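Unit 7 notes: automation at work, who does what now

Read before section. Case is Lodis, the packaged meals plant at Potwood. Handout replaces the old Trirkport one, bin that.

Before: 506 people on the lines, most on tray filling and plating. Paid by shift, small bonus for speed. Skill was in the hands and never written down anywhere.

After February: part of the plating crew moved to demonstration work. Same wage, bonus gone. They sit at a table, do the food handling with hand-held grippers, the motion gets recorded, the arms on the line are trained from it. 100 good runs per task before sign-off.

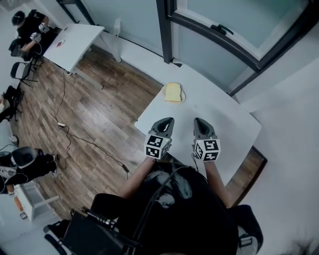

Key point, workers are now teaching the job they used to do. Who owns that? Contract says Lodis. Union says it's a seperate skill and should be graded up. Compare Tanoli, where demonstrators got a new pay grade but on short contracts.

Complaints logged: sore wrists, boredom, less talk than on the line. Also some liked it, sitting down, no cold room.

Terms to know: deskilling, tacit knowlege, job redesign, task vs job.

For next time: one page, would you take the transfer? Use the Potwood pay table, reader p. 977.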